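4.2 Folding cloth that has a trim

I started this part of the study because of a complaint I kept hearing in Flomville, where most of our 80 households live: printed kitchen cloths with a bound edge never fold flat. I didn't believe it at first (a cloth is a cloth, right?), but once I'd gone through the folding notes from September I had to give in. The trimmed cloths took more tries than the plain ones, and people grumbled about them a lot more too!

The trouble seems to be the binding. It's stiffer than the cotton people usually pair it with, so when you bring one edge over another it wants to make its own curve — and the rest of the cloth goes along with it. Figure 2 is a good case of the loops I mean.
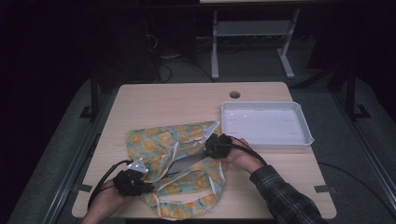
Figure 2. Citrus-print cloth with pale trim, partly folded over on a wooden table.

I sorted the folding notes with the Prandulach scheme, which gives every fold a starting edge and a landing edge. That worked nicely for towels and napkins. For trimmed cloths I had to add a third label, "drift," for an edge that lands in one place and then creeps off to another. Almost a quarter of the 3055 folds in the Lisex set got that label, and I'll admit I went back and forth on plenty of them.

Crumpled starts were harder still. When a cloth is lying in a heap, the hem is often the only line you can follow, and it tends to vanish into the folds before you reach a corner. People in our group mostly tugged on whatever bit of hem they could see and hoped a corner would turn up (I do the same at home).

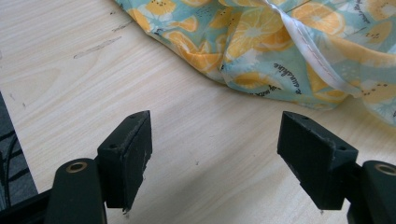

Does ironing the trim first make a bound cloth easier to fold?
It helps with the first fold, but in our notes the later folds drifted just as much as they did on unironed cloths.

I left table size out of the comparison, as the Barros tables were all one model. Section 4.3 takes up the napkins.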